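May, handheld gripper pair, Tratside room

Left gripper was closing late again after lunch. Opened it up and found the finger screws had backed out a little. Cleaned the threads, put them back with thread lock, then ran 500 open/close cycles on the bench. Gap at full close is even now. Right one checked the same way, no change needed.

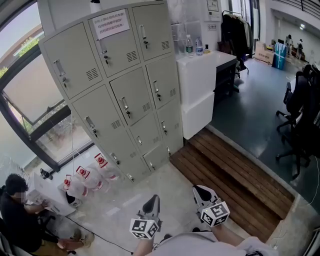
Photo: Wultico workshop log

Took both grippers for a walk by the lockers to check tracking on the marker cubes. Left cube dropped out 19 times in the first run, nearly all when turned toward the window. Wiped both cubes, redid the head camera calibration with 90 views, and the second run had 6 dropouts. Good enough to record with, but I'd like to try a matte print.

Cable on the floor near the seat needs taping down before anyone walks a long route there.

To do:
Order spare finger pads from Jaiswal, two sets.
Recheck left finger screws after the next 500 cycles.
Copy the new calibration file to the Dernolcombe machine. The old one is still loaded there.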